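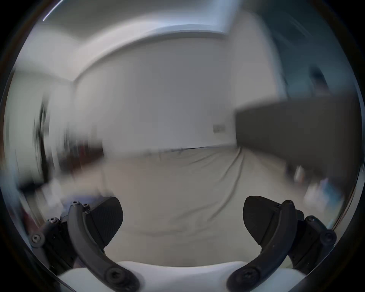
Soup Swap Is Back (and I Have Opinions About Lids)

Well, it's November, my kitchen windows are fogged up by four in the afternoon, and I've already burned one pot of lentils, so it must be time for the soup swap again!

For anyone new to the building newsletter, the way it works is simple. You make one big batch of soup at home, you ladle it into quart containers, you bring it down to the community room, and you go home with the same number of quarts of other people's soup. Last year we ended up with 136 quarts on the tables, and this year I would love to see us hit 174, one for every apartment in the building. Hollis Whitlock thinks I'm dreaming. Hollis also thought the plant sale would flop, and I still have his text from that one.

I made Anikó Csizmadia's sour cherry soup over the summer after she finally wrote the recipe down for me, and I've been a pest about it ever since. It's served cold, it's pink, my kids treated it like melted ice cream. She tells me she is not bringing it this time (wrong season, she was very firm) and will be making a bean and smoked ham hock one instead, with little pinched noodles that her mother used to make. I plan to be standing near the door when she walks in.

Noreen Hayat is doing two kinds, a red lentil with a lot of lemon and a chicken and corn that disappeared so fast last year I never got any. Noreen, if you're reading this, please hide one under the table for me. I'll trade you two of mine, and I'm making the potato leek again, the one with the crispy bits on top. The crispy bits go in a separate baggie so they don't turn to mush in the freezer. I learned that the sad way.

Now, lids. I say this with love. Last year we had at least one very nice minestrone go down the side of somebody's tote bag, into the elevator, and all the way along the hall carpet. Please fill your containers only to the line, an inch or so from the top, and turn one upside down over your own sink before you trust it. Jars are pretty but they crack in the freezer if you fill them to the neck, so plastic is better if you have it. I have a stack of clean deli quarts in my hall closet, so knock if you're short.

Labels too! Write down what it is, who made it, and anything a person might need to know about (nuts, dairy, shellfish, pork, how hot it is). "Mom's soup" is a lovely name but it tells me nothing when I find it behind the peas in March. Masking tape and a marker work fine, and put the tape on before the soup goes in. It won't stick once the container is warm and steamy.

A few people have asked whether they can come if they don't cook. Yes, please come. Kristóf Virág brought bread last year, four enormous rye loaves, and swapped a half loaf for a quart all evening long. I don't think anyone has ever been more popular. Cornbread, crackers, a jar of pickled something, it all counts. Ermelinda Azevedo has offered to show anyone who's nervous how she makes her caldo verde, which is mostly potatoes, kale and patience, and she says you can come up to her place and chop while she talks.

We start at 5:30 and the swapping goes in rounds, so being a little late is fine but being very late means you're getting what's left. Bring a cooler or a sturdy bag to carry things home. Let me know by note under my door (3F) if you'd like a table spot, and tell me what you're making so we don't end up with nothing but chili. Though if someone has a good white chili, I wouldn't say no.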